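Filed under: Field Visits / Automation on a Budget
4 min read

I went to the Imus open day with a spending question and came home with pages of notes, which is my idea of a great day out! Our shop has to decide by October whether to put money into one arm or two, and whether to pay for simulation time before we order any hardware at all.

The Imus people start everything in simulation. Their Kondotis demo puts the robot in a rendered home, and you get to look out over its body at the job in front of it. I stayed at that screen far longer than I'd planned (sorry to whoever was behind me). 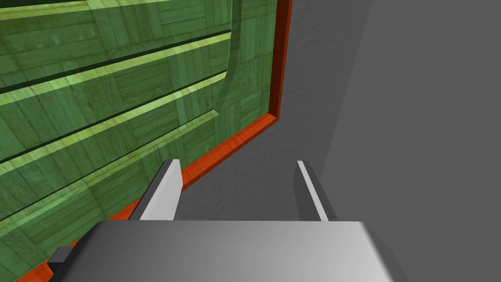
Open gripper beside the green shelving, Kondotis demo.

What got me excited was how early the expensive questions come up. How wide does a gripper need to open? Will the base fit between the furniture and the wall? We'd have asked those after delivery, with the invoice already paid. Imus charges 70 dollars an hour for a seat, and they suggested we book 33 hours for a first study. That's $2,310, and I can defend that number to anybody in our office.

Then came the one arm or two debate. I'd walked in sure that one was plenty.
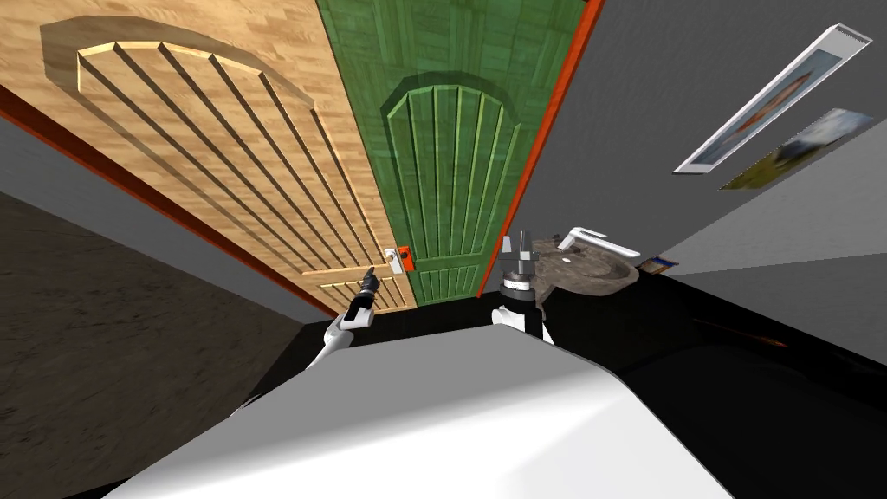 Doors are where I started to wobble. Think about a person carrying something through a door, and then price a robot that has to do the same thing with one hand. The second arm also brings another gripper, more spare parts and a longer service contract, so it needs its own line in the budget. The Omis gripper kit was listed at $1,339 per hand, and I'd want a spare set of fingers on the shelf from the first week.

Mollah had a table too, with leasing plans. They were patient with my questions, but the lease they offered starts at 100 days and we could only keep a machine busy for part of that. I took the price sheet anyway.

My plan for now is to book the simulation hours, run our own room layout with both setups, and hold off on the lease. If you get a chance to go next time, bring your floor measurements. I left mine on my desk!

Posted 02/05/2022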